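How a robot learns to pick things up
A page for young readers from the Nodthorpe Robot Club

Picking up a bottle is easy for you. You look at it, put out your hand, close your fingers and lift. You have done it so many times that you don't need to think about any of the steps.

A robot has to be taught every one of them. At the Nodthorpe Robot Club, children aged nine to thirteen spend the autumn term finding out how that teaching is done. The project is called Prandenach, after the imaginary island in a story one of the groups wrote, where robots do all the tidying up.

Starting with your own hand

Try this before you read on. Pick up a pencil using only your thumb and one finger. Now pick up an apple the same way, and then a sock. You probably squeezed each one differently. The pencil needed a careful pinch. The apple needed a wide grip. The sock changed shape as soon as you touched it.

Many robots have only two fingers, so they meet the same problem. The part that does the holding is called a gripper. Some grippers are fixed to a robot arm. Others are held by a person, who moves them about and shows how a job should be done.

A bottle with a screw cap is a good thing to practise on. It is taller than it is wide, so it can tip over if one finger pushes before the other. The two fingers need to press from opposite sides.

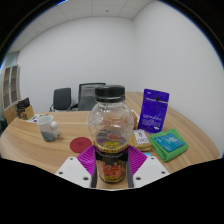

Why do the finger pads have ridges?
Ridges help the pads to hold on. A smooth pad can slide over a smooth surface, in the same way that smooth shoes slide on a polished floor. Soft ridges can also bend a little, so the pad fits itself to whatever shape it is holding.

Learning from examples

There are two main ways to tell a robot what to do. The first is to write a list of instructions, called a program. It might say: move forward, open the fingers, stop, close the fingers, lift. This works well if the object is always in the same place. If somebody moves it to the left, the robot may close its fingers on nothing at all.

The second way is to show it. A person does the job again and again, and a computer stores what the camera sees and how the gripper moves. One go at the job is called a demonstration. The computer looks for patterns in all the demonstrations and uses them to work out what to do next time.

One demonstration is not much use. In October each group at the club makes 90 of them for a single job, such as moving a mug from one side of a table to the other. They change something small each time - the place where the mug stands, the way the handle points, or what is next to it.

Why the table is full of things

If a robot only ever practised with one mug on a bare table, it could get muddled in a real kitchen. Real tables have boxes, packets and papers on them. The robot has to learn which thing matters for the job and which things to leave alone.

Shapes matter too. A mug has a handle that sticks out at one side. A box has flat sides and corners. A small packet lying flat is hard to pick up, and the fingers have to come down very close to the table to reach it.

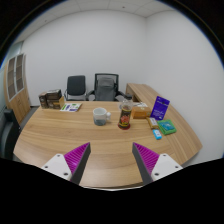
Photo: Nodthorpe Robot Club / Prandenach project

Before the fingers close, they have to be open wide enough to go round the object. They also have to be in the right place. Victor Simiyu, who runs the older group, teaches the job in four steps: look, line up, close, lift. Most mistakes happen at the second step. If the gripper is too far to one side, one finger touches first and pushes the object away.

Trying it out

When the demonstrations are finished, it is time for a test. The groups set out the table in a new way and let the robot arm try the job by itself. Last year the younger group gave their robot 30 tries and it managed 23 of them. The other seven were written down in the club notebook, with a note of what went wrong. In most of them the mug's handle was pointing towards the robot, and the group had hardly practised that at all. They made more demonstrations with the handle that way round and tested it again.

Words to know

Gripper - the part that holds things, like a hand.
Program - a list of instructions for a computer or robot.
Demonstration - one go at a job, done by a person and stored for the robot to learn from.

Text by Mhairi Crichton
Page last changed 14 May 2023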